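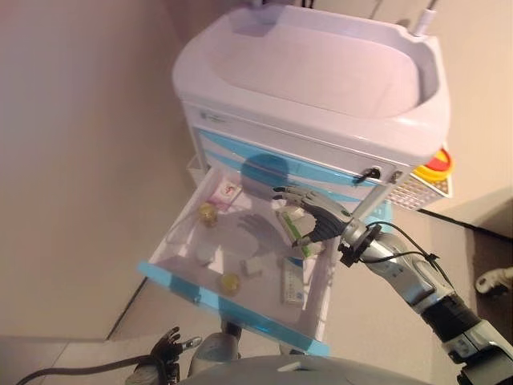
Making container candles is one of the most satisfying things you can do in an afternoon, and you need much less gear than most people think. A pot, a pitcher, a scale, a thermometer, some wax and a few jars will get you there. What you do need is a place for the small stuff, and candle making has a lot of small stuff: wicks, wick stickers, warning labels, centering bars, little bottles of scent. I love a medical cart for this. A raised rim around the top helps keep things from rolling off onto the floor, and a drawer you can pull right out toward you lets you look down and spot the thing you're after while your other hand is busy. A tackle box or a kitchen drawer works too, so please don't wait for the perfect setup before you pour your first candle!

This page takes you through one batch of soy candles from cold wax to finished jar. I've written it for the people in my beginner class in Cliddale, but if you found your way here on your own, welcome. It's the same recipe either way.

What you need

One pound of soy container wax, in flakes. A pound is 454 grams, and I'm going to ask you to work in grams the whole way through (more on that below). I pour with Erska Container Soft, but any soy wax sold for jars will do. Check the bag for the word "container." Pillar wax is harder and shrinks away from the glass, and you'll be annoyed with it.

A metal pouring pitcher that holds 1000 ml. That's plenty of room for a pound of wax plus scent, with space left over for stirring without slopping.

A wide pot that the pitcher can stand in, and something to lift the pitcher off the bottom. A canning jar ring is perfect.

A digital scale that reads to one gram.

A thermometer. Candy, probe, whatever you have, as long as you trust it.

Four small heatproof jars, the kind that hold about half a cup. Straight sides are easiest for your first try. Jars sold for candles are the safest bet. Please skip the pretty thrift store drinking glasses. Thin glass can crack from the heat, and a cracked candle jar is a puddle of hot wax with a flame on it.

Four pre-tabbed cotton wicks in a size suited to your jar and wax. Mine are Westerberg flat braids. Every wick maker has a chart, so measure the inside width of your jar and start with what the chart says.

Wick stickers, fragrance oil made for candles, clothespins or centering bars, paper towels, and a spoon or silicone spatula you'll never cook with again.

Getting the room ready

Warm rooms make nicer candles. I learned this in my first January, pouring in the garage in a coat and getting tops that looked like the surface of the moon. Keep the windows shut while the jars are cooling, turn off the ceiling fan, and don't set up right over a heating vent. You'll want some air moving while you're working with the scent, so I open the kitchen door to the hall and leave it at that.

Cover the counter with newspaper or a silicone mat. Tie back your hair. Move the dog.

Have a lid that fits your pot within reach, and keep a fire extinguisher in the room that's rated for grease fires. Wax can catch fire if it gets hot enough. If it ever does, turn off the burner, put the lid on if you can do it safely, and never, ever use water. In all my years of pouring I haven't had to do it, but I still check for the lid before I turn on the stove.

Prepping the jars

Wash and dry the jars completely. A drop of water left in the bottom can make your candle sputter later. Then put a sticker on the metal tab of each wick, peel off the backing, and press the tab down in the center of the jar. A drinking straw slipped over the wick is great for pushing it down straight – just slide the straw off again once the tab is stuck.

Thread the top of the wick through a centering bar or pinch it in a clothespin laid across the rim. Look at it from above, then from the side. It should stand up straight without being pulled so tight that the tab lifts. A leaning wick burns one side of the jar hotter than the other, so take your time with this part. It's the fiddliest step and also the one that pays you back the most.

If your kitchen is chilly, set the jars on a baking sheet in the oven on its very lowest setting for a few minutes before you wick them. Warm glass helps the wax grip. You want them warm to the touch, no more.

Melting the wax

Put the empty pitcher on the scale, press the zero button, and weigh in your 454 grams of flakes. They'll heap up. They melt down to much less, so don't worry if you have to add the last handful once the rest has softened.

Set the canning ring in the pot, stand the pitcher on it, and pour water into the pot until it comes partway up the pitcher. Medium-low heat. The water should be gently simmering, never at a rolling boil, because splashes can get into the wax. Top up the water if it gets low.

Stay with it. Don't answer the door, don't go start the laundry. It takes a little while for anything to happen, then the edges go glassy, and then suddenly the whole thing slumps and turns clear gold. I've done this hundreds of times and I still love that moment. Stir slowly now and then, and use the temperature on your wax maker's sheet as your guide for how hot to take it. Every soy blend is a bit different and the people who made yours have already done the testing for you.

Adding the scent

Here's why we weigh everything. Fragrance oils are all different densities, so a tablespoon of vanilla and a tablespoon of orange don't weigh the same, and the wax only cares about weight. My wax can hold up to 10 percent fragrance. For a pound of wax that would be 45 grams of oil, and that is a LOT of scent. Start lower. I use 27 grams for a first batch with any new oil, which comes out to six percent, and most of the time I never go up from there. Too much oil won't give you a stronger candle anyway. It seeps out on top in greasy beads and can clog the wick.

Check two things on the oil's paperwork before you use it: that it's meant for candles, and the most you're allowed to use. Go with whichever limit is lower, the oil's or the wax's.

Take the pitcher out of the pot, wipe the outside dry (this keeps drips of water out of your jars), and pour in the oil once the wax is at the adding temperature on the sheet. Then stir for two full minutes. Use a timer, because two minutes of slow stirring feels like ten. Go around the sides and across the bottom, gently, so you don't whip air into it.

Pouring

Now let it cool. I pour at 60 degrees Celsius, and I know that's an odd thing to read on an American page, but my favorite thermometer came that way and I've never gotten around to switching. It's 140 Fahrenheit. Your wax may like it a bit warmer or cooler, so write down what you did.

Pour slowly, close to the jar, aiming beside the wick and not right onto it. Leave a good half inch empty at the top. When all four are filled, check your wicks again and nudge any that have drifted. Then walk away! Moving jars while they're setting gives you wavy tops and wax up the sides of the glass.

Leave them until the next day. They'll feel solid long before that, but the middle takes its time.

Trim the wicks to a quarter inch, put on the lids, stick a warning label on the bottom, and write the date and the recipe on a bit of tape.

The hard part

Soy candles need time to cure. One week is the least I'd wait, and two is better. The scent settles into the wax and the whole candle gets stronger and smoother. If you pour on a Friday, hide the box somewhere you won't walk past it all weekend. Heriberto Jaramillo, who taught me most of what I know, used to put his on top of the fridge behind the cereal.

Your first burn

Test one candle before you give any away. Set it on a heatproof plate, light it, and stay home with it. You want the melted pool to reach close to the edges after a few hours. Never go past four hours at a stretch. Let it cool all the way, trim the wick, and burn it again until the jar is nearly finished, since a candle that's well behaved at the top can run hot near the bottom.

Put it out right away if the flame is tall and jumpy or the glass is too hot to touch comfortably.

When something looks off

Frosty white patches on the glass: normal for soy, harmless, shows up more in colored wax.

Wet-looking spots where the wax has pulled away: usually a cool room or cool jars. Also harmless.

A pit or crack around the wick: go over the top with a hair dryer or heat gun on low until it just melts smooth.

A tunnel down the middle with a wall of wax left over: your wick is too small. Go up one size.

Black mushroom on the wick and soot on the jar: too big. Go down one size, and check that you trimmed it.

No smell when lit: give it another week first. Then look at wick size, and only after that try adding more oil.

Cleaning up

Wipe the pitcher out with paper towels while it's still warm and throw the towels in the trash. Never pour wax down the sink, even a little, even with hot water running. It sets in the pipe. Once the pitcher is wiped, dish soap takes care of the rest.

Keep a notebook. Wax, oil, grams, jar, wick, pouring temperature, how warm the room was, how it burned. Mine has some 60 pages of scribbles in it now, with wax drips on most of them, and I go back to it every single time I start a new scent. The class blend everybody asks for, Brumurora, came out of page after page of near misses with fir needle and orange peel. It's 27 grams of oil to the pound, poured just as described here, and it smells best after the full two weeks.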